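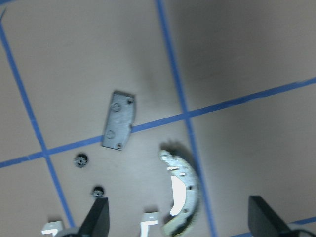
Puspita Chin wants to know whether the tape has to be blue. No. It has to peel off in June without taking the bench with it, and the blue does.

Why grid a bench at all?
Parts migrate. A square of tape won't stop them, but you'll know which suburb they left.

My lines aren't straight. Start over?
Only if you're competing. A grid on a slight lean holds parts as well as a true one.

What goes in each square?
Whatever came off together. Plastic blocks with plastic blocks is tidy, and useless at reassembly.

How many squares do I need?
Fewer than you'd like. Lorenz Bachmann laid out 27 at the Kaufmann shed and now loses things alphabetically.

Can I write on the tape?
Pencil, please. Marker goes through to the bench, where "misc" will outlive us all.

Something's left over. Now what?
Leave it in its square until you've tried the machine, then apologise to it and open the manual.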